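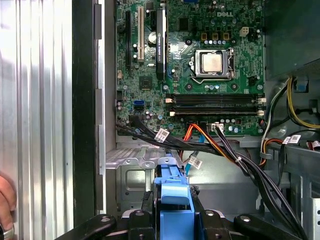

According to Brijesh Negi, the arm did exactly what it was told, and the fault was in the telling. His remark is a fair start to this session on contact faults in disassembly cells.

Unit 5: Snagging and the missed stop

Set reading: cell log, March, and the Totari controller notes on force limits.

The task was to take parts out of a desktop computer with the chassis open and the board still mounted. The processor cooler was already off. Cables are the main hazard in this work. They bend, they cross the path of the gripper, and the planner holds no model of them.

What the log shows

The gripper closed near a cable bundle and began a straight retreat. One linkage arm had caught a wire. Force at the wrist rose past the warning level of 13 N and went on rising. The stop was set at 110 N, a figure carried over from a Lellar casting job, where it was reasonable. On a circuit board it is far too high. The connector gave way before the limit was reached, so no stop was raised and the program went on to its next step.

Two separate errors

The first is the limit itself. It belonged to the old workpiece and was never reviewed when the job changed.

The second is the filter. Wrist force was averaged over 3000 ms to hide noise from the Jalik gearbox. A short pull is flattened by an average of that length — the warning reached the screen after the wire had come free.

Safety note

A high force limit is also a hazard to people. Hands go into this cell to steady the chassis or clear a cable. Lenuța Cârstea's rule applies in all practicals: hold-to-run mode and reduced speed whenever a hand is within reach of the gripper.

For the practical

Set a new stop limit and state how you chose it. Shorten the filter and plot both signals on one axis. Add a check on gripper width after each retreat. Hand in the parameter file with your plots.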